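Farkinby Manipulation Software Group
Minutes of the September meeting, perception and planning

Start 10:15, main room. Notes circulated the same afternoon; corrections by reply to the list please.

1. Minutes of the last meeting

Accepted with one change. Under item 4 the word "latency" should read "clock offset". The action on log rotation is closed.

2. Recorder and time sync

The recorder now writes one file per episode in place of a single file per session. Splitting afterward had been the main source of off-by-one errors in the index. The new writer stamps every message on arrival and keeps the sender's own stamp next to it, so either can be used later.

Offset between the left and right gripper streams was measured again. Worst case is 7 ms after the fix and 30 ms before it. The planner side is fine with this. The perception side would like the head camera stream checked the same way before anyone trains on the new data. Agreed.

There was a question about dropped messages. The writer logs a gap but carries on. It was decided to keep that behavior and have the loader reject any episode with a gap in a gripper stream. Gaps in the audio channel are ignored - we don't use it.

3. Pose tracking (Plerari)

Plerari 3 is on the test branch. It changes how the tracker recovers after it loses one of the two hand units. The old version restarted from the last good pose and could settle several centimeters out. The new one waits for a second match before it publishes anything. The cost is a short hole in the track, and the loader has to know about it.

Open problem: when the two units come close together the tracker sometimes swaps left and right. The swap is easy to find afterward, as both tracks jump in the same step, but the online check misses it if the hands are moving slowly. Two fixes were discussed. One is a penalty on identity changes in the matcher. The other is a rule in post-processing that undoes any swap under a set distance. The first goes in now. The second stays on the list until we see what is left over.

4. Planner

The bin model in the planner has been a plain box with five faces. The handle cutout is missing from it, so the planner treats the end wall as solid. For placing from above this makes no difference. It matters for side approaches, where valid paths are thrown out. The mesh will be replaced, and the box will be kept as a fallback for fast checks.

Shibata is the name settled on for the two-arm grasp module, to stop the confusion with the older single-arm code. Package names change on the main branch this week. Please rebase before Sunday; the old names will be gone after that.

Akihiko asked that the grasp module stop assuming rigid parts. Soft blocks give under the jaws, and the commanded width and the measured width then differ for the whole grasp. The current check reads that as a fault and aborts. Agreed to make the limit a per-object setting.

5. Two-handed task, software notes
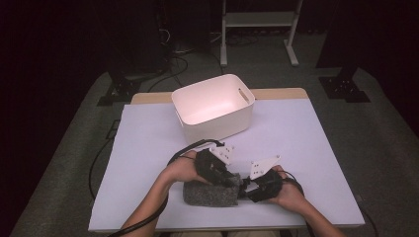
Akihiko Sekiguchi
Software Lead, Perception and Planning

The gray felt-like block is the object I'd like to use as the test case for the width limit. With a jaw closing in from each side, large parts of it are hidden from the head view, and the segmentation mask tends to break into two pieces. At present the pose estimator takes the larger piece and ignores the other. I have a branch that joins pieces when both touch a gripper mask. It needs review.

The second point is the background model. The pale board is easy, but the gray carpet past it is close to the block in color, and the mask leaks if the work area crop is loose. Cropping to the board outline fixes most of it. The outline should come from calibration and not be typed in by hand as it is now.

Cables also show up as obstacles in the depth map. I propose we filter anything thin that is attached to a gripper mask and leave the rest alone.

Discussion: the crop was agreed. The cable filter was not, as it could also remove real thin objects. It goes in behind a flag, off by default.

6. Tooling

The Cilico viewer can now step both gripper tracks and the head view together. It is slow to open long episodes. There are 239 episodes waiting for labels and the queue is sorted by name only - sorting by task was requested.

7. Actions

Head camera sync check: perception side
Identity penalty in the matcher: tracking
New bin mesh with handle cutout: planning
Per-object width limit, review of mask branch: planning and Akihiko
Board outline from calibration: Akihiko
Queue sorting in Cilico: tooling

Closed 11:40. Next meeting same room, same time.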